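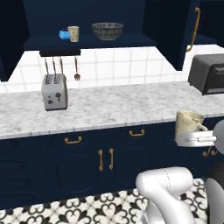

Su-bin Ko pours the tea before I have my coat off. She has written letters for other people in Harkville for years – to landlords, to lost cousins, once to a dentist – and she won't be hurried over any of it.

"People come in with one sentence," she tells me, "and we sit until they find the rest of it, and sometimes that's the whole of Wednesday gone!" 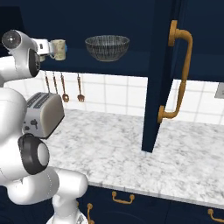

A cream-colored mug, held up near the shelf.

Her longest letter ran to 4000 words, to a brother in Badorbridge, and it got a postcard back. She was delighted with the postcard.

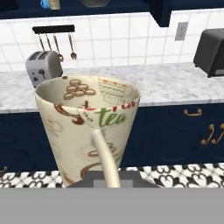 She still drafts in pencil, and keeps a carbon of anything the sender will let her keep. There are 726 of those now, filed by first name, which she admits is a terrible system.

"Darragh Sheehan wanted his apology in under 40 words," she says. "I told him, Darragh, that's a telegram, but we got it down in the end and he carried it over himself." 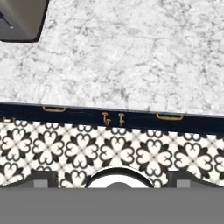
Getting a letter written

Su-bin sees people most mornings until noon. Bring the address, and any letter you're answering.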